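Spring walk-through, Grekley Cemetery and Protby Funeral Home chapel. Done in June, later than we like, on a Sunday afternoon with no services booked.

Marks used: **OK** = no action. **WATCH** = look again at the fall walk-through. **FIX** = needs work, see the comment for who has it.

Section A is the cemetery grounds, Section B is graveside equipment, Section C is the chapel and public rooms at Protby, and Section D is records. The preparation room has its own inspection and is left out of this one. 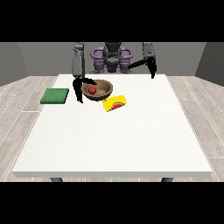
*Radwa Ait Brahim*

## A. Cemetery grounds

- [x] **Main gate and hinges. OK.** Swings clear of the drive. The latch was replaced over the winter and catches the first time.
- [x] **Drive surface, gate to chapel turn. OK.** Gravel is thin on the inside of the curve but a hearse won't bottom out. Domingo wants another load before fall.
- [ ] **Drive surface, chapel turn to back fence. FIX.** Two potholes on the left side, both deep enough to turn an ankle. People park along here and step straight out into them. Fill and tamp. Cone them off until that is done.
- [x] **Walking paths, old section. WATCH.** Tree roots are lifting the brick near the large maple. No loose bricks yet. The raised edge was painted last year and the paint still shows.
- [ ] **Walking paths, new section. FIX.** The concrete joint by the water spigot has settled and left a lip. Grind it or ramp it. Wheelchairs come through here because it is the only paved way to the new rows.
- [x] **Trees, dead limbs. WATCH.** One hanging limb in the oak on the east line, over the fence and clear of any graves. The tree crew has it on their list. If we get a burial in the east rows before they come, tape off the ground under the limb.
- [x] **Fence line. OK.** One loose picket wired back during the walk.
- [x] **Water spigots and hoses. OK.** All turned on and running. The hose at the north spigot leaks at the collar and makes mud, but it stays off the path. Swap the washer.
- [ ] **Trash cans. FIX.** The can by the gate has a split rim with a sharp edge. Pull it and use the spare from the shed.

### Headstones and markers

All 459 upright stones were hand tested. The test is the same as last year: flat palm, steady push, waist height or the top of the stone if it is shorter, first from the front and then from the back. Do not rock the stone. If it moves, stop pushing and tag it.

- [ ] **Upright stones, old section. FIX.** Three moved. They are tagged with orange tape at the base, and the plot numbers are in the binder. Lay the tall one down on timbers now and leave it down until the setter comes. The other two are low and can be staked.
- [x] **Upright stones, new section. OK.** None moved.
- [x] **Flat markers. WATCH.** Several have sunk below grade in the infant section. There is some trip risk at the edges where the sod has curled back. Families visit here more than anywhere else in the cemetery, so please do this work by hand and early in the day.
- [x] **Veterans' flag holders. OK.** Bent stakes straightened or pulled. New holders are on the shelf in the shed.
- [ ] **Shepherd's hooks and glass items. FIX.** Found broken glass from a candle jar in the new section. It was picked up, but the grass around it needs another look after mowing. Our rules say no glass. The sign saying so is faded and should be replaced.

Comment: Vlachopoulos Monument has been called about the three loose stones. They set two of them originally and will look at all three on one trip. For any stone where we have a living contact, the family gets a phone call before it is touched. A letter is fine as a follow-up. The tall stone has no contact on file, so we will post a notice on the gate board and ask at the church office.

### Recent graves

- [x] **Settling, graves from the past year. WATCH.** Normal settling on most. Top up with screened soil and seed.
- [ ] **Settling, row nearest the drive. FIX.** One grave has dropped enough to leave a step at the foot end. Fill this week. Keep the mower off it.
- [x] **Temporary markers. OK.** All present and readable. One name card had water in it and was reprinted.

## B. Graveside equipment

- [x] **Lowering device, straps. OK.** No cuts, no fraying, stitching sound. Straps were run out to full length and checked on both faces.
- [x] **Lowering device, brake. OK.** Holds with the test weight on. Domingo ran it up and down a few times, and it didn't slip.
- [ ] **Lowering device, frame. FIX.** One corner pin is worn and sits loose. New pin ordered from Heltano. Use the older device until it is in.
- [x] **Older lowering device. OK.** Slow but sound. Grease before use.
- [x] **Planks and boards. WATCH.** One plank has a long crack starting at the end. It isn't to be used for standing. Mark it with paint or cut it up, as long as it doesn't go back on the stack.
- [x] **Artificial grass mats. OK.** Clean. Lay them flat with no overlap where pallbearers walk. We had a stumble last fall on a doubled edge.
- [ ] **Tent, poles and stakes. FIX.** Two stakes missing. The tent must not go up short of stakes, even on a still day.
- [x] **Folding chairs. OK.** Opened and sat in, every one. Two were thrown out for bent legs.
- [x] **Chair covers. OK.** Back from the cleaners.
- [x] **Fuel storage in shed. OK.** Cans closed and labeled, extinguisher in date.

## C. Chapel and public rooms, Protby

- [x] **Front steps and handrail. OK.** Rail is tight at both ends.
- [x] **Ramp. WATCH.** The grip strips are lifting at the top. Pressed down for now.
- [x] **Entry mats. OK.** The heavy mat is back down. The light one curled and has been retired.
- [ ] **Exit signs. FIX.** The sign over the side door flickers. Change the bulb, and if it still flickers call the electrician.
- [x] **Emergency lights. OK.** Held for the full test.
- [x] **Aisles. OK.** The center aisle is wide enough for the church truck with a person on each side. Do not add a chair at the row ends for large services. If we run out of seats, open the folding doors.
- [ ] **Candle stands. FIX.** One stand tips too easily. Take it out of use. Battery candles only on that side until we have another.
- [x] **Flower stands. OK.** Keep wire easels out of the walkway behind the family seats.
- [x] **Visitation room, carpet edge. WATCH.** A seam is opening by the register stand. Tape is not a repair.
- [x] **Family lounge, coffee area. OK.** The cord runs behind the counter and is out of reach of children.
- [x] **Memory tables. OK.** Legs locked, tops level. Load test was a firm lean at each corner. Framed photos should sit well back from the front edge.
- [x] **Restrooms. OK.** Grab bars tight. Hot water was a little too hot at the first visit and was turned down.
- [x] **Casket carriage and church truck. OK.** Wheels turn, brakes hold, and the truck locks open. 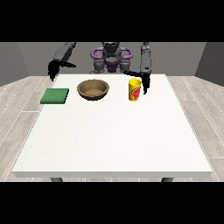

*White table with a green sponge and a brown bowl.*

Comment: the side door sticks when it is humid. It opens with a shoulder, but an older person could not manage it, and it is a marked exit. Plane the edge. This was on last year's sheet as WATCH and has been moved to **FIX** for this one.

## D. Records and postings

- [x] **Burial register against plot map. OK.** The register now stands at 1,975 entries. A sample of rows was checked on foot against the map with no mismatches.
- [ ] **Unmarked graves, old section. FIX.** The copy of the map in the shed doesn't show the unmarked graves along the south fence. The office copy does. Anyone digging works from the office copy only. Print a new one for the shed and throw the old one away.
- [x] **Emergency numbers by phone. OK.** Updated, both buildings.
- [x] **First aid kits. OK.** Restocked bandages and eye wash. The shed kit was missing its gloves.
- [x] **Visitor rules on gate board. WATCH.** Readable but sun-faded. Replace together with the glass sign.
- [x] **Accident book. OK.** One entry since the fall walk-through, a wasp sting at the north spigot. Nest removed.

## Order of work

Tall stone down first, then potholes and the sunken grave near the drive. The side door comes next. Tent stakes and the frame pin are waiting on delivery. Everything else marked FIX can go in with the regular work.

Domingo Painemal has Sections A and B. I have C and D. Initial each line in the office copy when the work is finished, and write down what was done next to it. "Done" alone isn't enough for the insurance file.

R. A. B.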